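Subject: Re: [grippers] five-finger hands vs. the parallel jaw, shop shelf trial

On 20/07/2024 the Plovidgate bench wrote:

> Before we commit to anything for December, can whoever has had the hands on say how they compare with the old parallel jaw on the shop task? Mainly want to know:
>
> - does the basket handle work as a grasp or do we need to fit a hook
> - what happens with bottles lying down, the jaw was hopeless at those
> - is the head camera enough or do we have to budget for wrist cameras as well
> - which controller you were on, Lokevex or the Uvis one
>
> Short answers fine. We've got 30 bottles here and one basket, can match your layout if you send it.

Short answers then, typing this between runs so excuse the state of it.

**Handle.** Works, no hook needed. Thin metal handle, fingers close right round it. With the jaw we had the basket swinging like a bell every time the arm moved, far less of that now. One thing though – grab it near the end and the basket tips towards the hand, and your fingers end up in among whatever's inside. Not a disaster but the grasp planner then thinks it's touching a bottle. Grab the middle if you can. We've not managed that reliably yet, the handle has to be standing up for a start and if it's flopped over we reset by hand.

**Bottles lying down.** Better than the jaw, still not good. Small ones with the yellow caps are fine in any pose. The big green soda bottles on their side are the problem, the thumb goes under and the bottle rolls off towards the back of the shelf. Best result so far was pinching at the neck and dragging forward before lifting. Ugly but it works more than it doesnt.

Also the price rail. It's clear plastic and the depth simply does not see it. Knuckles hit it on the way in, over and over. We've put a keep-out box in by hand, 3 cm above the shelf edge, and knocks have mostly stopped. You'll need to do the same, don't trust the point cloud there.

**Cameras.** My vote is wrist cameras, yes. Head view is fine for picking the bottle and fine for the drop into the basket. It's the last bit of the reach where the hand covers the thing you want. Plus glare – black shelf, bright lights, you get every bottle twice. Detector was quite happy to offer us the reflections as targets until we raised the threshold.

Two from the head camera so you can see what it's got to work with:

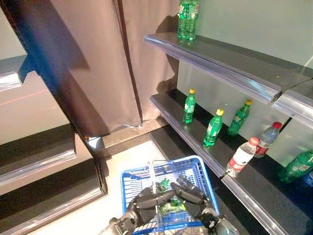
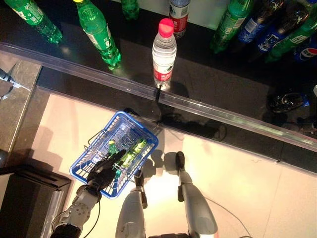 Head view, both hands over the basket in the first, one hand on the handle in the second.

If you're copying the layout, don't line things up neatly. A mix of upright and leaning or lying is what shows the difference between hands and jaw. All upright and the jaw does perfectly well, which is how we fooled ourselves last time.

**Controller.** Both, in the end. Did 13 runs on Lokevex, then swapped to Uvis and did 6 before the finger tension drifted and I stopped to recalibrate. So not a fair comparison and please don't put it in a table. Impressions only:

- Lokevex: smoother arm, slow to close. Closing is one speed unless you go into the config and even then it forgets it on restart
- Uvis: quick fingers, nice contact stop, but the arm twitches when it changes target mid reach. Knocked over a water bottle that way, and then its neighbour
- both: two-handed moves are a pain. Each hand plans as if the other one isn't there. Over the basket they get very close together and we've had fingertips touch

If I had to pick today I'd say Uvis for the hands and keep Lokevex on the arms, if someone can face writing the bridge. I can't before December.

Jaw is still better for one thing, speed. Open, shut, done. The hands take ages to make up their minds. If the December task is timed that matters and we should find out soon, has anyone seen the rules yet??

Other bits, no order:

- fingertip covers wear. Order spares now, the Beltrán ones fit and grip wet plastic better than the ones supplied. Bit stiff on the thumb
- label side matters more than I expected, the detector likes a label facing it. Turned away the green ones get muddled with each other
- keep the basket close to the shelf. Further out and the arm is near full stretch with a full bottle on the end, don't like the noise it makes
- small bottles can slide under a big one in the basket, so if you're scoring by what the camera sees inside you'll undercount. We check by eye

Will send the layout file and the config with the rail box tonight, or tomorow if the recalibration drags on. Can somebody at Plovidgate tell me which firmware your hands are on, ours changed the finger numbering and I don't want to send you a config that closes the wrong thumb.

– Shelf bench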